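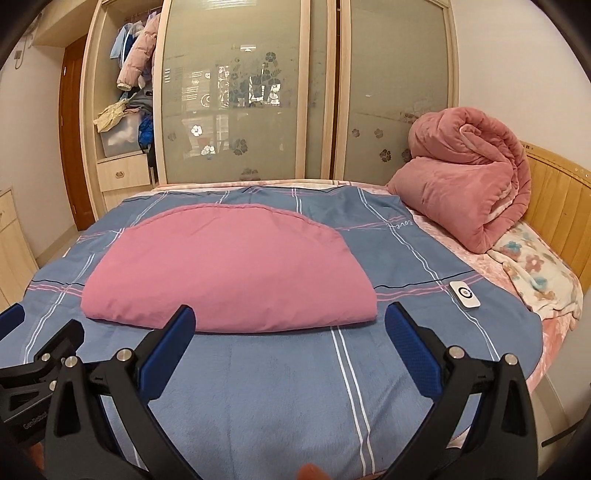
Forum > Robotics and Automation > Visits and Open Days

Planning a demo station for an open day – hand-held gripper, folding bedding

posted by Jollow

Our group has an open day on Aug 8, 2020, and I have been given the household station. Visitors will take a hand-held two-jaw gripper and fold a quilt on a bed, and we keep the recordings. I have two grippers and a single bed.

My problem is the handling. In trials at home the quilt slides when both layers are picked up at the edge, and the fold opens again when the jaws let go. Stiff cotton behaves better, but the plan sheet says quilt. Is there a grip that a first-time visitor can learn quickly? Also, how much time should I allow per person?

retora_bench

Take the quilt by the stitched edge, with the jaws perpendicular to the seam. The seam is thicker than the fabric next to it and gives the pads something to close on. If people grip the flat part, they pinch one layer and pull it off the filling.

Close the jaws fully before lifting. Most first-timers start lifting while the jaws are still moving, and that is where your sliding comes from. For the release, lower the edge until it touches the layer underneath, move forward a short distance, then open. Opening in the air lets the fold spring back.

Use a patterned sheet if you have one. Camera tracking on a plain white sheet under ceiling lights was poor for us, and a plaid one fixed it. Keep any markers flat and away from where the quilt lands – a covered marker ruins the recording.

On time, we limited each visitor to two attempts and threw out the first. Check your storage as well. We planned for 700 clips at our May open day and had 800 before the afternoon session.

Carré

Just use a towel. Much easier and nobody minds.

welov

A towel is easier, but it will not answer the original post if the plan sheet says quilt. I agree with retora_bench on the seam. One addition: wipe the pads between visitors. Lint builds up on a textured surface and the grip gets worse over the day. Put a line on the floor too, so people don't lean over the bed while someone else is folding.

Print this page | E-mail this page

Contact | Copyright Welov Community Help | Back to top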